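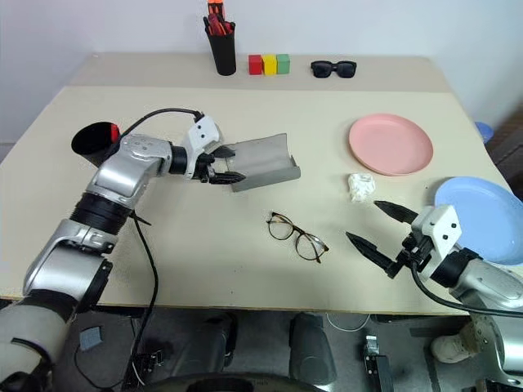

A robot open day is a day when the people who build robots open their doors and let everybody come in and look. The one at the Gerow Building in Grullum happens every December, and last time 496 visitors came, lots of them kids! One of the first things you find out is that a robot's job can look very ordinary. There's a table with a pink plate, a pair of glasses and three little wooden cubes in red, yellow and green, and two silver arms reaching over it. You probably have a messier table than that at home. But for a robot, a table with a few things on it is a big puzzle, and watching it get solved is the best part of the visit.

How does a robot know where things are?

Close your eyes and touch your nose. Easy, right? Your brain always knows where your arm is. A robot has to work that out with numbers. Inside each joint (that's a place where the arm bends, like your elbow) there is a sensor that measures how far the joint has turned. The robot's computer reads all those sensors over and over, many times a second, and adds everything up to find out where the end of the arm is.

Then it needs to know where the other things are. For that it uses cameras. A camera picture is only a giant grid of colored dots to a computer, so the computer has to learn which dots belong to a plate and which dots belong to the table underneath. The team that runs the table demonstration is called Flindance, and they showed their robot 2532 practice tries before the open day. That's a lot of practice! If you did one every day, it would take you almost seven years.

Why are glasses so hard?

Think about picking up a block. It has flat sides, it doesn't bend, and it's the same all the way around. Now think about a pair of glasses. The lenses are clear, so a camera can look right through them and see the table instead. The arms of the glasses are thin and they fold. Squeeze too hard and you could bend them, squeeze too gently and they slip away. People do all this without thinking, and it takes robots a long time to get good at it.

A ball of crumpled paper is tricky in a different way. No two are the same shape, and it changes shape again as soon as you pinch it!
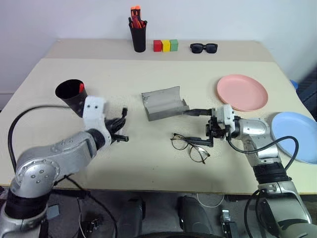 Two arms are better than one, too, and you can test this yourself. Try opening a jar with one hand. Try putting a pillow in a pillowcase with one hand. (We tried it at our house and the pillow won.) When a robot has two arms, one can hold something steady while the other does the careful part. The hard bit is that the arms have to share the same space without bumping into each other, so the computer plans both paths together.

What if it makes a mistake?

It does, quite often, and the Flindance team doesn't mind a bit. When a robot drops something, they look at what went wrong and let it try again. Kids at the open day clap for the drops as well as the catches.

Try it at home

Put on a pair of thick winter mittens and sit down at a table with a sock, a spoon, a plastic cup and a ball of paper. Now you have "grippers" like a robot! Try to put the paper in the cup. Then try to fold the sock. Now do it again using only 2 fingers on each hand. Which thing was the hardest to pick up? Ask a grown-up to have a turn and see who is faster.

If you want to visit

The open day starts at 10 in the morning, and the table demonstration is in the Fabbri Room, which has space for 129 people. Stay behind the yellow line on the floor, keep your hands to yourself while the arms are moving, and ask as many questions as you like!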